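Section 4: Fixing the uprights and hanging the shelves

Applies to: Trisell wall shelving, standard and Farina fronts
Text revised September by Botond Csonka, Flurkbridge product support

Read this section to the end before drilling. Section 3 covers choosing the wall and finding pipes and cables. If you have not done that yet, go back and do it now.

4.1 What you need from the carton

Two uprights, left and right. They are the same length (849 mm) but they are not interchangeable. Each has an L or an R stamped on the back, near the top.
One spacing bar.
Shelves, as ordered.
Brackets, two for each shelf.
Bag A: wall screws and plugs for solid masonry.
Bag B: clamp screws for the brackets.
One 3 mm hex key.

Not supplied: drill, masonry bit, spirit level, pencil, tape measure, cross-head screwdriver, vacuum cleaner or dustpan.

Note: Fixings for hollow walls are not in the carton. Ask at a hardware shop for fixings rated for your type of board, and take one of the screws from Bag A with you so that the head size can be matched. A head that is too small will pull through the slot in the upright.

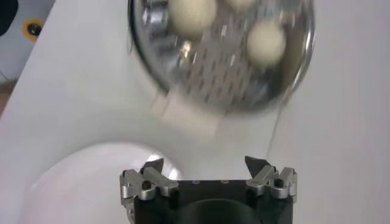 Figure 1

Each bracket is held to its upright by a clamp screw from Bag B. The screws come greased and the grease should be left on. Turn them with the hex key only, never with a cross-head bit, and do not use a power driver at any stage. A hex-socket head like the black one set into the silver metal links on the left in Figure 1 takes the key from directly in front. If the key goes in at a slant, take it out and start again. Cartons packed for the older Vastell range had slotted screws in Bag B. These do not fit Trisell brackets, even though the thread will catch for the first turn or two.

4.2 Marking the wall

1. Decide on the height of the top shelf. The highest bracket position is one slot below the top of the upright.

2. Hold the left upright against the wall at that height. The slots face you. Mark the centre of the top hole with a pencil. Put the upright down.

3. Place the spacing bar on the wall with its left-hand hole over your mark. The bar sets the uprights 500 mm apart, centre to centre. Put the spirit level on top of the bar.

4. When the bubble is central, mark through the right-hand hole.

5. Check the distance between the two marks with the tape measure. If it is not 500 mm the bar has slipped, so rub out the second mark and repeat steps 3 and 4.

Do not mark the lower holes yet. They are marked in 4.4, once the uprights are hanging from their top screws.

Note: Work from the level, even if the ceiling or skirting board suggests otherwise. In older houses these often run out of true, and shelves that follow them will look right when empty and let round things roll off later.

4.3 Preparing the surface

The back of each upright has to sit flat against the wall for its whole length. Look along the wall from one side with a lamp held close to it. Bumps and old filler show up as shadows. Sand down anything that stands proud.

New paint should be left to harden for as long as the tin says before anything is fixed over it. Wallpaper can stay. With woodchip or heavily textured paper, cut away a strip the width of the upright and set the upright into it – this takes longer but the screws will hold their tension better.

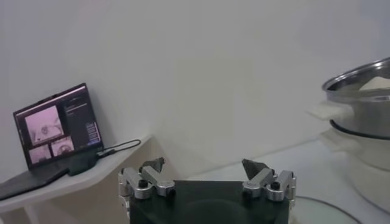 Figure 2. Plain white wall in soft light. Slight grey shading towards the upper corners.

Shading of this kind comes and goes with the light and does not need sanding. Dirt and damp patches stay where they are when you move the lamp. A damp patch must be traced and dealt with before you go any further.

Tiles: the uprights may be fixed over tiles if the tiles are sound and the screw goes at least as far into the wall behind as it would without them. Longer screws will be needed. Drill without hammer action until you are through the tile.

4.4 Drilling and fixing

CAUTION: Wear eye protection. Keep children and pets out of the room while you drill and until the dust has been cleared up.

1. Drill the two top holes. For solid masonry use the bit size printed on Bag A. Wrap a piece of tape round the bit to show the depth, which should be a little more than the length of the plug.

2. Clear the dust from each hole. A vacuum cleaner nozzle held under the bit while drilling will catch most of it.

3. Push in the plugs until they are level with the surface. Tap lightly with a hammer if you need to. If a plug turns when you press it with your thumb, the hole is too wide and you should fill it, let it set and drill again.

4. Hang the left upright from its top screw. Leave the screw loose enough for the upright to swing.

5. Do the same with the right upright. Check the L and R stamps first.

6. Hold the spirit level against the side of the left upright and move the foot of the upright until it is vertical. Mark the remaining holes. Repeat on the right.

7. Swing the uprights aside, or take them down, and drill and plug the remaining holes.

8. Fit all the screws and tighten them by hand, working from the top downwards. Stop when the head meets the upright.

Note: If the upright bends towards the wall as you tighten, there is a hollow behind it. Back the screw off and slide a piece of card or a plastic shim behind the upright at that point.

4.5 Fitting the brackets

1. Choose a slot in the left upright and count up from the bottom. Use the same slot number on the right.

2. Hook the bracket in with its nose tilted up, then lower it. You should feel it drop on to the lip.

3. Start the clamp screw with your fingers. Give it several full turns before you pick up the key.

4. Tighten with the short arm of the key in the screw and the long arm in your hand. Stop when it is firm. Do not slip a tube over the key to get more leverage.

5. Fit the other bracket, then lay the level across the pair. A small difference can be taken up by loosening the clamp screw and pressing the bracket down again. A large difference means the two are in different slots.

4.6 Hanging the shelves

Lay the shelf on the brackets with the grooved edge to the wall. Press down over each bracket until the clip closes. To take a shelf off, push the tongue of the clip backwards and lift the front edge.

Farina fronts are fitted after the shelf is in place. Peel the film off the back of the front, not the face. The film on the face can be left on until you have finished handling it, but take it off within the month or it becomes hard to remove.

CAUTION: The greatest load is 15 kg for each shelf, spread evenly. This applies to solid masonry. On hollow walls the limit may be lower and depends on the fixings you have bought – go by the figure given on their packet. Do not stand or lean on a shelf at any time.

Put heavy things over the brackets and lighter things in the middle. Leave the shelves empty overnight if you used filler in any of the holes.

4.7 After the first week

Check each clamp screw with the key and take up any slack. Look at the top wall screws too. If a head has moved away from the upright, empty the shelves and see Section 6, Loose fixings.

Keep the hex key. There is a clip for it on the back of the spacing bar, and the bar itself will be wanted again if you add a second pair of uprights. Spare keys and Bag B screws can be ordered separately under part number 849-B.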